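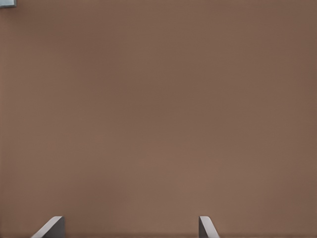 Ticket: Crime map on Drendelside community site showing incidents in the wrong street
Opened: 23 Jun 2020
Status: Open, awaiting reply
Product: Pelik incident map, plugged into our Yap message board

Hello again, me with the map. I run the neighbourhood watch pages for Drendelside and I've got a problem I can't shift on my own, so I'm writing down everything I've tried in case it saves you asking.

We post the police call-outs each morning, mostly the dull stuff (shed break-ins, a car window, somebody shouting outside the chip shop). Last week there was a proper nasty one, a man stabbed in the arm when he stepped in between two people rowing at a bus stop. He's going to be all right, thank goodness. I put the report in as normal with the street name, and Pelik dropped the pin in Grirkimora, on a road with the same name as ours. That's a different town! By the time I spotted it the Yap board was full of worried people from over there asking why they hadn't heard anything, and I had a fair few cross messages to answer.

What I've tried so far:

First I deleted the report and put it in again. Same pin, same wrong place.

Then I typed the postcode in as well as the street. The preview moved to the right spot and I thought I'd cracked it, but when I pressed Publish it jumped straight back to Grirkimora.

Next I dragged the pin by hand. It stayed put until I refreshed the page, then off it went again.

I cleared the browser history, tried my daughter's laptop, tried my phone. No difference on any of them.

I also had a look in Settings, under Area. The home town box says Drendelside, as it should, and the search distance is set to 500. It doesn't say 500 what. Metres? Miles? If it's miles that might be your answer, but I've never touched it and the map was fine all through last October when we first had it. I changed it to 10 to see, pressed Save, and it came up with "Error 9: value not accepted" and went back to 500. I don't know if that's a separate fault or the same one.

Update, same day, after lunch — I had your automatic reply telling me to switch the Yap link off and on. Done. The pin hasn't moved, and now new reports aren't showing on the board at all, only on the map. So I'm slightly worse off than I was this morning. The old posts are still there, which is something.

Update, teatime. I put in a made-up test report (marked TEST, and taken down straight after) using a street name that only we have. That one landed perfectly. So it looks to me as if it only goes wrong where both towns share a name, and we share a lot of them. Station Road, Mill Lane, Church Street, you can imagine.

For now I've hidden the stabbing report from the map and put the details in a plain notice with the town in capital letters. I'd like to get it back on properly, as the police are still asking for witnesses and people do look at the map first.

Could you tell me please:

What the 500 means, and whether I can change it without getting Error 9.

Whether you can fix the pin from your end.

How to get new reports going to the board again. This is the one I'd like first if you can only do one today.

I'm happy to give you a login if it helps. Email is better than phone for me, I'm in and out.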